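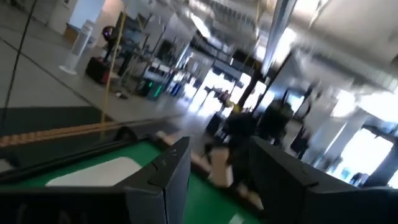
Our group wanted to find out how long it takes a complete beginner to get good at teaching a robot arm by remote control, and whether the recordings they make along the way are worth keeping. We had the use of a table in the big hall at Prargate for most of the spring semester, and we spent a lot of happy hours there (more than our schedules really allowed!). The wrist camera gives you a pretty good feel for what the work is like. The two black fingers are always in your face at the bottom of the picture, the green mat is your whole world, and when you move in a hurry everything smears, so that the thing between the fingers turns into a bunch of overlapping tan shapes. A person watching the recording has a hard time with that, and we figured the learning program would too, so fast motion ended up being a bigger part of this report than we planned.

How we set things up

We drove the arm with a handheld controller that our lab calls the Plurnell, which is a small copy of the real arm with the same joints. You move the copy and the real one follows. The software that saves the camera views and joint positions together is Drivesano, and it was already running when we joined the project, so we can't take any credit for it. What we did write was the task sheet, the labeling rules, and a little script that sorted finished recordings into folders.

Each recording is one try at one task, such as picking up an item and putting it somewhere else. We set a goal of 400 recordings. Everybody practiced before their tries started to count, and I'm glad we did it that way, since the practice tries were rough on all of us.

Checking the camera views

Besides the wrist camera we used a fixed camera, and every recording had to be looked at from both views before it got a label. This took a lot longer than the driving did. We went through the recordings in the evenings with a snack and a shared spreadsheet, and at first we argued quite a bit over what counted as a blocked view. In the end we settled on a simple rule: if you can't follow the task in the fixed view, you mark it "blocked" and write down what you can still see.

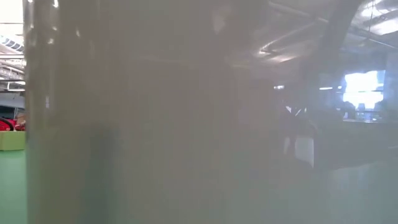
Figure 2. Fixed camera view marked "blocked." A blurred gray surface covers nearly everything except a narrow strip at the left.

We marked 93 recordings this way. We didn't throw them out, because the wrist view was often perfectly fine in the same try, and our adviser thought a later group might want to train on one camera alone. They have their own folder now.

What we learned about driving

The list comes from our notes, cleaned up a little. If you're starting on the same project next year, please read it before your first turn!

1. Slow down before you get to the object. Most of us wanted to rush the reach and then be careful with the grip, and it works much better to ease off early and let the fingers arrive gently.

2. Line up with the wrist view when you're working with anything see-through. With a clear plastic cup you need to look for its edges between the fingers, and having a few pale green cubes inside helps your eye find it.

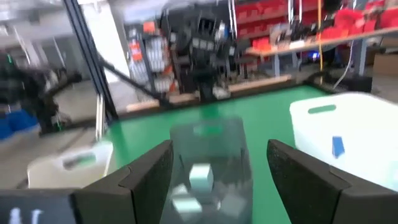

3. Stop for a moment after you close the fingers. A short pause makes the labeling easier, and it gives you a chance to breathe.

4. Trade drivers often. We got sloppy when we were tired, and our notes from the long sessions are full of do-overs.

What we would do next

We'd love to see someone repeat this with the Trajkovski scoring sheet, which we only found out about in April and didn't have time to use. It grades how smooth a motion is as well as whether the task got done, and I think it would have settled some of our spreadsheet arguments. We'd also have the fixed view checked after every try instead of at the end of the evening. The task sheet and labeling rules are in the project folder, along with our practice notes, which are messy but you're welcome to them.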